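# Pressure Washer Questions I Get a Lot

I run a small tool rental counter in Kulville and I've been washing decks, siding and driveways for longer than I'd like to admit. These are the things folks ask me at the counter, with the answers I'd give you if you walked in.

**Do I need gas or electric?**

For a patio, a car and some lawn chairs, electric is plenty. It's quieter, it starts every time, and you don't have to store fuel. If you've got a long concrete driveway, go gas — you'll be done before lunch and your arms will thank you!

**Which tip should I start with?**

The widest one you've got. Try it on a hidden spot, stand back 4 feet, and move in slowly. The red zero-degree tip will carve your initials into a cedar deck, so please leave it in the box.

**Can I use my regular garden hose?**

Sure, as long as it isn't kinked or leaking at the coupling. Run water through it for a minute before you hook it up (old hoses are full of grit, and grit kills pumps).

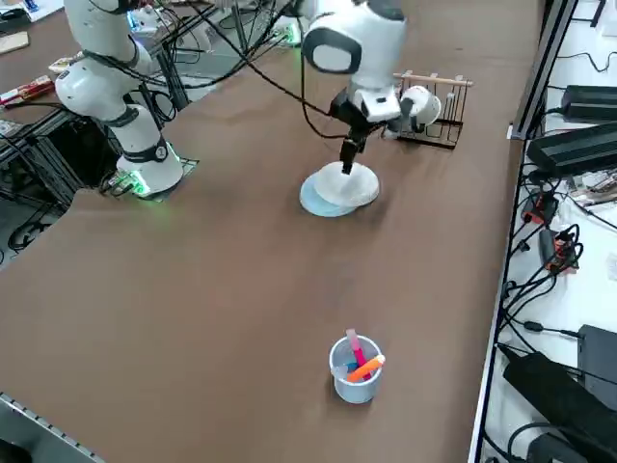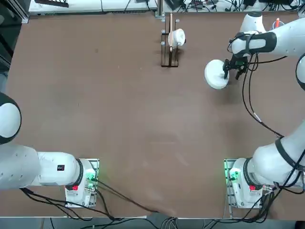 **How long do I have to wait before I stain the deck?**

I like to give it a couple of dry, sunny days. In August you can sometimes get by with less, but I've rushed it before and ended up with stain peeling by the next spring. If it rains, start the count over.

**Is it okay to wash a roof?**

Asphalt shingles, no. You'll blast the granules right off and they'll end up in your gutters. Use a low-pressure cleaner from a pump sprayer and let it sit.

**My machine pulses on and off. Is it broken?**

Probably not! Check for a clogged tip first and poke it clean with the little wire that came with it. Then look at the inlet screen where the hose goes in. I had a Margaritis unit come back 5 times one summer and it was the screen every single time.

**What about winter?**

Drain everything, run pump saver through it, and keep it somewhere that stays above freezing. A cracked pump usually costs more to fix than people want to hear.

**Can I reserve one for the weekend?**

Yes, come by the shop at 1231 Mirnov Road. We open at 7 and the gas ones go first, so call ahead if you need one on a Saturday.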